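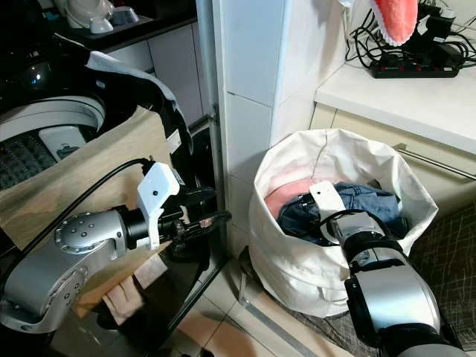 LAUNDRY & UTILITY ROOMS

Walk-Through Checklist with Comments
Site: Bevia Court, building 6
Date: June 21, 2021
Form last revised: April

What a good round this was! Most of the April items are closed, and the room is a pleasure to work in again. Comments follow each item -- please read them even where the item passed.

1. Water supply hoses -- PASS
Braided hoses on every washer, no bulges, no rust at the couplings. The new shutoff valves from Grutix turn with two fingers. Love these.

2. Drain hoses and standpipes -- PASS WITH COMMENT
One hose behind the second top-loader had slipped most of the way out of its standpipe. Pushed back in and strapped. Check again next round.

3. Machines level and steady -- PASS
Ran a spin cycle on each. No walking, no banging. The rubber feet were a great buy.

4. Lids and lid switches -- PASS
Drum stops promptly on every top-loader when the lid is raised. Leave lids up between loads so the baskets can air out.

5. Dryer vents and lint -- FAIL
Lint screens were clean (thank you, everyone!), but the long duct run on the north wall is packed at the elbow. Dryer 23 is tagged out until it has been cleared. Ivanyshyn Duct Service has the work order.

6. Outlets and cords -- PASS
All GFCI outlets tripped and reset properly. No cords under machines.

7. Floor drain -- PASS WITH COMMENT
Poured a bucket down and it went straight through. The grate is missing one screw.

8. Detergent and bleach storage -- PASS
Everything capped, labeled and on the low shelf. Bleach and ammonia cleaners are in separate cabinets, exactly how we want it.

9. Fire extinguisher -- PASS
Gauge in the green, pin and seal in place. Adico tag is current.

10. Walkway and exit -- PASS WITH COMMENT
Clear to the door at the time of the visit. Carts keep drifting toward the exit, so a strip of yellow floor tape would help a lot.

Open items: duct elbow (5), grate screw (7), floor tape (10). Work order 630 covers all three. Dryer 23 stays off until item 5 is signed.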